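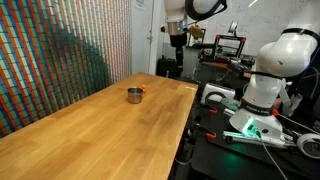 Refinishing a long plank top: strip it, or leave it alone?

Forum: Wood and Workshop > Tables and Benches
1,212 views

gruva_dad wrote:
We've inherited a table. It came with the lease, along with the wall covering, which I'm told is also staying. The top is joined planks, a sort of honey brown, with lighter and darker strips all over. It's long enough that you can have a disagreement at one end and be left in peace at the other.

My problem is the middle, where there are some soft darker patches. I cleared the top to have a proper look, apart from a steel cup and a little orange thing, and now I can't stop seeing them. Do I sand the whole lot back and oil it, or do I learn to live with it? I own a random orbit sander and a bad track record.

planksandthanks wrote:
Are you sure they're patches? Get down at table height with a flashlight and look along the grain. If they move when you move, it's light. I once spent a weekend sanding out a shadow.

Tuesday_Finish wrote:
How did the weekend go?

planksandthanks wrote:
The shadow is fine.

harju_pine wrote:
Strip it. You'll never be happy otherwise. 80 grit, then 120, then 180, vacuum between each, two thin coats of hardwax oil. A top that size is a day's work if you don't stop to admire it. I did one for my sister-in-law in May and it came up beautifully, and she put a tablecloth on it.

MargitGy wrote:
Please don't start at 80. You don't know how thick anything is yet. If those lighter and darker strips are solid planks, fine, but if it's a veneer over something cheaper you'll go through it at the first enthusiastic pass and then you'll have a very honest view of the cheaper thing. Look at the end of the table. Does the grain carry on over the edge?

harju_pine wrote:
He said planks.

MargitGy wrote:
He said planks on the top. I have bought many things that said planks on the top.

gruva_dad wrote:
Will check the end grain tonight. For what it's worth, I got a quote from a place called Lanari and they wanted 1,905 to strip and refinish it on site. They didn't ask what it was made of either.

Tuesday_Finish wrote:
For 1,905 they should bring another table.

herville_hal wrote:
Can we talk about the wall? Slanted bands of red-orange, green, blue and white, all chopped into little segments, right up against the edge of a brown table. I'd put money on half your "patches" being your eyes giving up. Paint the wall white and look at the table again.

gruva_dad wrote:
The wall is in the lease.

herville_hal wrote:
Then it's a table problem. Carry on.

VenlaL wrote:
I like the wall! It needs a warm top next to it, so whatever you do, don't let anyone talk you into a gray wash. You already have a pale gray door and that's plenty of gray for one room. (Yes, Hal, I know what you did to your desk.)

herville_hal wrote:
The desk was driftwood effect.

VenlaL wrote:
The desk was a cry for help.

MargitGy wrote:
Back to the finish. Before any sanding, try the boring route. Wipe a hidden bit with mineral spirits on a white rag. If the rag comes up brown, a good part of your darkness is old wax and hands, and you can clean it off for the price of the spirits. Then wait a day before judging it. Open the door, keep the rags flat outside to dry, and don't leave them in a ball.

harju_pine wrote:
Cleaning just postpones the sanding.

MargitGy wrote:
So does not sanding.

planksandthanks wrote:
I'm with Margit, which hurts. Also a coaster under the steel cup. Metal plus a damp ring plus anything with tannin in it and you'll have a black circle that makes you miss the patches.

gruva_dad wrote:
Update. The grain runs over at the end, so as far as I can tell it's solid. Did the spirits test underneath one corner and the rag came up the color of tea. I've ordered a can of cleaner and more rags than seems reasonable, 269 for the lot with a decent oil, and my wife has asked why a free table costs 269.

Tuesday_Finish wrote:
Tell her about the 1,905.

gruva_dad wrote:
I opened with the 1,905.

harju_pine wrote:
Fine, clean it. When you end up sanding, it's 80, 120, 180.

MargitGy wrote:
120 to start. Post back when the first half is done, and do the far half first, so that if it goes wrong it's further from the chairs.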